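Product Analyst - Furkside
Posted 2/17/20
Location: Prurkutard office, with up to 2 days a week from home
Type: Full time, permanent
Team: Product and Data
Reports to: Head of Product

About the company

Furkside sells storage and desk goods online. We started with one product page and now carry 1,030 items across three storefronts. Most of our customers are people setting up a home office, a craft room or a kitchen, and a growing share are small businesses that order in bulk. There are 38 of us. Design, product, engineering and customer support sit on one floor in Prurkutard, and the warehouse is a short drive away.

Until now our numbers have been looked after by whoever had time. Marketing has its own spreadsheets, engineering has its own event logs, and support keeps a list of complaints that is read carefully but never joined to anything else. Last October we moved all three storefronts onto one tracking plan, so we finally have data that can be compared from one store to the next. We are hiring a product analyst to make use of it. 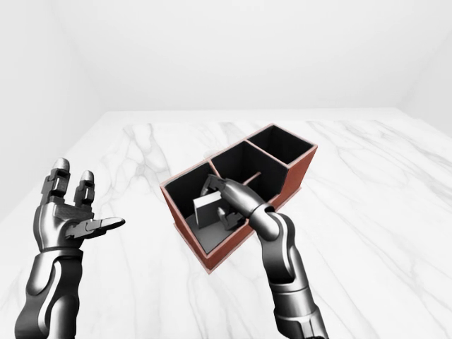 Three-compartment organizer, from the desk range.

About the job

You will be the first full-time analyst at Furkside. You will work mostly with the product managers for two areas: Cuto, our product page and checkout system, and Jakab, the loyalty and email program. Each has its own open questions.

With Cuto, we know how many people land on a page and how many buy. We know much less about what goes on between those two points. Visitors open the size guide, scroll to the reviews, go back to the category page, add something to the cart and leave it there. We have the events for all of this and have never put them into a funnel that everyone agrees on. Your first project will be to define that funnel, write down what each step means, and build a report the team can open without asking you for it.

With Jakab, the question is whether members buy more because they are members, or whether people who were going to buy more anyway are the ones who sign up. Our current report compares members with everyone else and shows a big difference. We don't trust it. We would like someone who can explain why, in writing, to people who are pleased with that number, and then propose a test that would give a better answer.

After that the work depends on what you find. Some things already on the list:

Repeat purchases. We count a customer as returning if they order twice in a year. That definition was picked in a hurry and it may be the wrong one for goods that last a long time.

Search. A fair number of searches on the site return nothing. We have the search terms and haven't looked at them in any organized way.

Returns. The reason codes are chosen by the customer from a drop-down menu. "Other" is the most common pick, which tells us very little. There are free-text comments that could be read and sorted.

Experiments. We run A/B tests, and we have stopped several of them early when the results looked good. We need rules for sample size and stopping, and someone with the standing to hold us to them.

What a normal week looks like

The product team meets at the start of the week to go over open questions, and you will bring the numbers. The meeting is short. You will have one longer session with each product manager, where you work through a question together and decide what would count as an answer. The rest of your time is your own to plan, except for ad hoc requests, which come through a shared queue. You can turn down a request if it isn't clear what decision it would feed into. Part of your job in the first few months will be teaching the rest of us to ask better questions.

You will also spend one day each month with customer support, reading tickets and listening to calls. Everyone in Product does this.

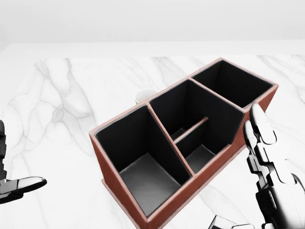 Marketing would add that the request queue needs to stay quick in the weeks before a sale: "When a campaign is running, a good enough answer in the morning is worth more to us than a perfect one after it ends. We'd like someone who can tell us how sure they are and let us take it from there."

We agree with that. Short turnaround work is a regular part of the job in the fall and again after the new year, and you should be comfortable with it. You won't be asked to work evenings or weekends to cover it.

What we are looking for

At least 3 years of work with product, web or marketing data. The job title doesn't matter. We would be glad to hear from people who have done this kind of work as part of a different role.

Solid SQL. You should be able to join event tables of different shapes, spot duplicates, and explain your query to somebody else.

Working knowledge of Python or R. You will use it for test analysis and for the occasional cleanup job.

A good grasp of basic statistics: sampling, confidence intervals, and what a test can and can't show. We care more about this than about machine learning, and there is no machine learning in this role at present.

Clear writing. Most of your results will be read as one-page notes, sometimes months later, by people who weren't in the meeting.

Experience in retail or e-commerce is useful but not required. The same goes for experience with any particular dashboard tool. We are still choosing ours, and you will have a say in the decision.

We don't ask for a degree.

What may make this job a poor fit

There is no data team to learn from here. You will have engineers who know the pipelines well and can help with them, but nobody senior to you in analysis. If you want close technical mentoring at this stage, a larger company will probably suit you better.

The older data is messy. Anything from before the new tracking plan has gaps, and one storefront recorded its orders in a different time zone. Some questions about past years can't be answered, and you will have to say so.

Pay and benefits

The salary band is set before we interview and we send it to every applicant along with the confirmation email. We don't ask what you earn now. The offer depends on where your experience falls within the band, and we will show you how we worked it out.

Paid time off, health coverage and a retirement plan start on your first day. You will have a training budget to spend on courses, books or conferences, and you don't need approval for small purchases. Staff get a discount on everything in the store.

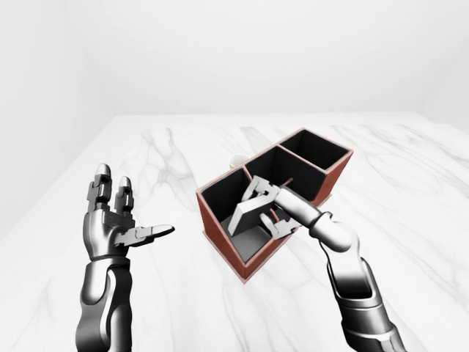

The office is open from early morning, and most people start between eight and ten. Core hours run from ten to three. You can choose your home days, but we ask that you come in for the product meeting. For the first month we would like you in the office most of the time, so that you can meet people and sit in on how decisions get made.

How to apply

Send us a resume and a short letter through the form on the careers page. In the letter, please tell us about one time your analysis changed what a team did, or one time it should have and didn't. Half a page is plenty. Leave out anything confidential - we are interested in how you went about it, and the details of your employer's business can be as vague as you need them to be.

Please don't send a portfolio of dashboards. If you have a written piece of analysis that you are free to share, you may attach it, but applications without one are treated the same.

How we hire

First, a phone call of half an hour with the head of product. We will go over your background and you can ask whatever you like about the role.

Second, a practical exercise. You will get a small set of made-up order and click data with a few faults in it, and a question from a product manager. We ask you to spend no more than two hours on it and send us a one-page note with your query or code attached. We pay a flat fee for this, whether or not you go on to the next step.

Third, a visit to the office. You will talk through your note with a product manager and an engineer, and then have a separate conversation with somebody from support or marketing. The visit takes half a day, including lunch. We cover travel. If you can't travel, we can hold it by video.

We reply to everyone who applies. If you have done the exercise and we don't make you an offer, we will give you written feedback on it.

We will read applications as they arrive and will keep the form open until the job is filled. If you need any part of the process changed because of a disability, a caring duty or your current working hours, say so on the form and we will arrange it. You must already have the right to work in the country, as we are not able to sponsor visas for this position.

Recruiting agencies: we are filling this role ourselves and won't respond to calls or unsolicited resumes.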